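Section 4. Thread Handling Bench: Setup and Use

4.1 Scope

The Telleck controller runs the same thread-handling routine on two classes of work: suturing on a synthetic tissue pad, and household mending (buttons, hems, split seams). This section covers setup for the pad. Mending is covered in Section 5 and is at an earlier stage. Read 4.5 before planning any mending work.

4.2 Before you start

1. Set the arm power switch to OFF.
2. Fit a pad to the Grurka tray. Close both tray clips.
3. Check both instrument shafts for play at the wrist joint. Replace any instrument that has reached 37 sessions.
4. Cut the thread to 300 mm. Thread shorter than 285 mm will not leave enough tail for the last knot.
5. Set the arm power switch to ON and wait for the green lamp.

CAUTION: Keep hands clear of the tray while the green lamp is lit. The jaws close without warning during homing.

NOTE: Used pads may be fitted again if there is enough uncut surface for a new incision. Old knots do not need to be removed.

4.3 Tying a knot

1. Bring both instruments over the incision.
2. Pass the needle through both edges and pull until a short tail remains.
3. Wrap the long end around the jaws of the upper instrument. Keep the turns close to the tips.
4. Grip the short tail and draw it through the turns.
5. Pull the ends apart, level with the pad, until the knot seats.
6. Repeat steps 3 to 5 in the opposite direction, then trim.
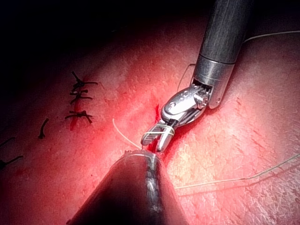 Slack is the most common cause of a failed knot. The controller tracks the jaws well and the thread poorly. A loop that slides off the tips will not be detected, and the routine will go on to the pull with nothing to tighten. If this happens, press HOLD, clear the thread by hand control and restart from step 3.

CAUTION: Do not use HOLD during step 5. The arms keep their last tension and may tear the edge of the incision.

4.4 Lighting

Set the lamp to level 16. Higher levels wash out pale thread where it crosses bright areas of the pad. If the controller reports THREAD LOST more than once in a session, change to dark thread before changing the lamp setting.

4.5 What the routine can and cannot do

With an operator at the console, the routine is suitable for practice knots on a pad. Without an operator, it is suitable for single knots on a flat, clipped surface only.

It is not yet suitable for unattended mending. Cloth shifts, folds and stretches under the needle, and the Phetsri cloth model supplied with this release does not correct for it. Buttons may be sewn if the garment is clamped by hand first. Hems and seams must be supervised from start to finish. An operator should expect mending to take longer than sewing by hand.

4.6 Shutdown

1. Open both jaws and raise the instruments to the park position.
2. Set the arm power switch to OFF.
3. Remove all loose thread from the tray.
4. Enter the session in the instrument log.

Folthorpe bench manual, revised 6/20/22. The next revision, due in October, will replace Section 5.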